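Opinion > Robotics > Teaching by demonstration
14 comments

Let the Teacher Feel the Cloth

A robot arm can be taught to wipe a table in two ordinary ways. The operator can sit at a console and drive the arm remotely, watching through its cameras. Or the operator can pick up a pair of grippers of the same shape as the robot's, walk to the table, and do the wiping. In both cases a recording is made, and a policy is trained on it. I have supervised both kinds of work, and I think the field still gives too much credit to the first.

The usual argument for remote control is that the data is honest. Every motion recorded was a motion the arm could make, at a speed its motors allowed, from a base bolted where it will be bolted later. Nothing has to be translated. With hand-held grippers the human shoulder does the reaching, and the human shoulder goes places the arm cannot. Some share of what is recorded will have to be thrown out or bent into a form the robot can follow.

I accept all of that. It is a cost, and it can be measured. At Loltari we collected 3,589 wiping and tidying demonstrations with hand-held grippers before May, and roughly 5 percent had to be dropped for reach or speed. The rest were usable after ordinary filtering. The loss was smaller than I had expected and cheaper than the arm time we would have needed.

The cost of remote control is harder to put in a table. An operator at a console without force feedback does not know how hard the cloth is being pressed. The operator compensates by slowing down, by hovering, by lifting early and looking again. These habits go into the recording along with the task. A policy trained on hesitation will hesitate, and engineers will then spend two weeks looking for the fault in the network.

Wiping is a good test of this, more so than the stacking of blocks, which is still the first thing most labs show visitors. A block has one shape. A cloth has a different shape every time it is put down, and the useful part of the motion happens while the cloth is in contact with something. Too little force and it slides over the dirt. Too much and it bunches under the fingers and stops. People correct for this through the wrist without thinking about it. A hand-held gripper passes a good part of that feeling back through its handle. A joystick usually passes back none.

The second point is variety. A remote-controlled arm sits in one place, and moving it means moving a controller, a power supply, and often a safety fence. The table it sees in the morning is the table it sees in the afternoon. Grippers can go to another room in a backpack. They can also go to a table that has other things on it, and the operator must then work around the things, as the robot will have to.

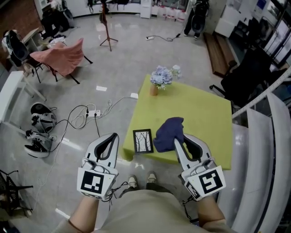
WIKEVPORT, 15 December 2021 – A navy cloth, a lime-green table, a small picture frame, and a vase of artificial hydrangeas make a fair exercise. The frame and the vase matter more than the cloth. A teacher who clears the table first has taught the easy half of the job. I would keep ornaments on the table for most sessions and change them often.

The square markers on the grippers deserve a word as well. A marker gives a tracking system a known pattern from which to work out position, but only while a camera can see it. Operators turn their wrists. Good instructions therefore say something about the wrist, and a good review discards stretches where tracking is poor. I have seen teams skip this review on the theory that more data will wash out the errors. It does not wash out errors that all lean the same way.

Kaisu Kiiskinen, with whom I have argued this for two years, holds that the hand-held method only postpones the trouble. Sooner or later the policy meets the real arm, and the mismatch has to be paid for. She would rather pay at the start. Her group at Vavurico uses remote control with force feedback, and the recordings I have watched are very good. The equipment is also expensive and stays in its room.

My own practice is a mixture. Collect widely by hand, then record a small set by remote control on the actual arm, chiefly at the edges of its reach, and keep the two sets labeled so that their effects can be separated. The Fortin arm we use needs the second set most in the far corners of a table – near the base it barely makes a difference.

What I would like to see in published work is a plain statement of how each demonstration was given, by whom, and how many were discarded. Most papers report the success rate of the robot to a decimal place and describe the teaching in a single sentence.

Shared 212 times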